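Unit 4: Clearing and sorting a mixed tabletop

Read this before the practical. You will need the Kerkmont record sheet and a pencil.

Most household tables collect things that belong in different rooms. Sorting starts with looking. Leave everything where it lies until the sheet is filled in, then work from the back of the table to the front. 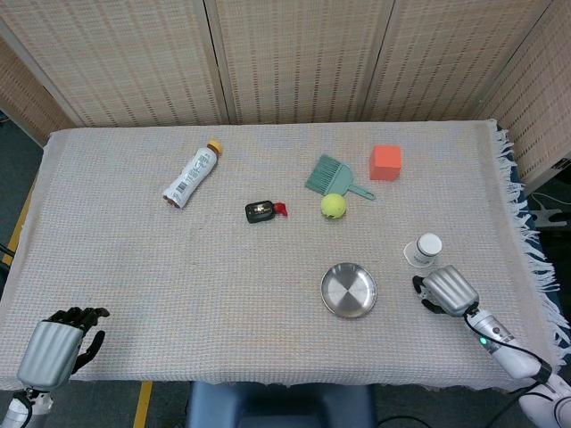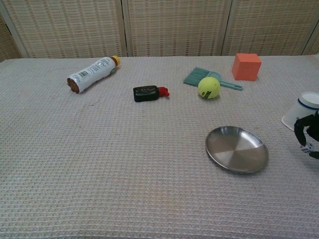 *Course notes by the Home Skills section, Gretuvitz College. Revised 04/08/2014.*

On both views of the table, find the bottle on its side, the small black item with the red end, the hand brush and the tennis ball. Write each one on the sheet under one of these headings:

- **Cleaning.** The green hand brush goes here. It has a hole in the handle, so its place is a hook.
- **Play and sport.** The ball.
- **Read the label first.** Bottles are never sorted by shape or cap colour. Read the whole label, then decide on the cupboard.
- **Not known.** Use this for anything you can't name with confidence. The black item may well end up here.

The first view also has a shallow steel dish and a small white container with a ribbed lid. The dish goes under Kitchen if you have that heading, otherwise add it. Treat the container like the bottle.

Cloths come last. Lift loose items off before you shake or fold a cloth, and take care with fringed edges, as the threads catch. Folding is covered in Unit 3.

**For the practical**

Room 77, Vasylenko building. Bring the completed sheet. Spare copies are in the Jerkel tray, form 1129.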